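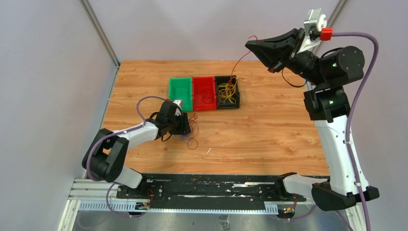 I have been the unofficial keeper of the Grillholm Ramblers' lost property for two years, a post I got by owning a garage. People leave things on walks. They leave one glove, never a pair, and they leave the good water bottle and carry home the bad one. My system began as a single cardboard box and grew into sorting, with three small bins in a row like the green, red and black ones up there: clothing, food containers, and everything else. The everything-else bin always wins. Look at that black one with its snarl of thin yellow wire and you have a fair idea of how mine looks by June, only with more bootlaces.

The rule is that you have until the end of the season to claim your stuff. I put this in the newsletter, which goes out to 200 people, and I got 2 replies. One was from Juraj Štefanec, asking if I'd seen his hat. I had. It was on his head in the group photo from the Briem walk, taken after he reported it missing. He has since lost it for real.

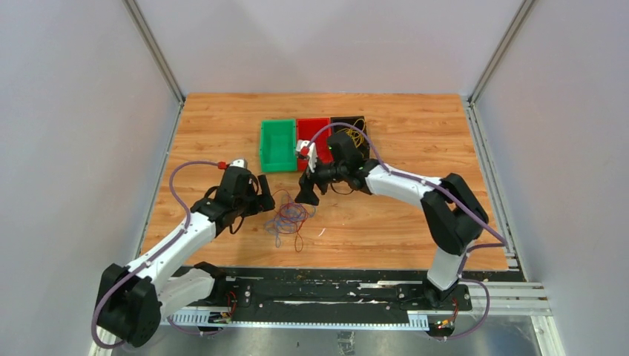
Grillholm Ramblers – Walks and Socials Team

So on 14th September we are holding a claim-your-junk evening before the slide show. Come and look through the bins. You don't have to prove anything's yours, just look reasonably confident when you pick it up. I will be wearing a very nice gray scarf that was left at the Briem parking lot last winter, and if it belongs to you I suppose we'll have to talk.

Whatever is left goes to the thrift store, apart from the lunch boxes. I opened one of those in the spring and I'm not putting anyone else through it.

There will be soup. Bring your own spoon – and please take it home again.

Contact the team | © Grillholm Ramblers | Back to top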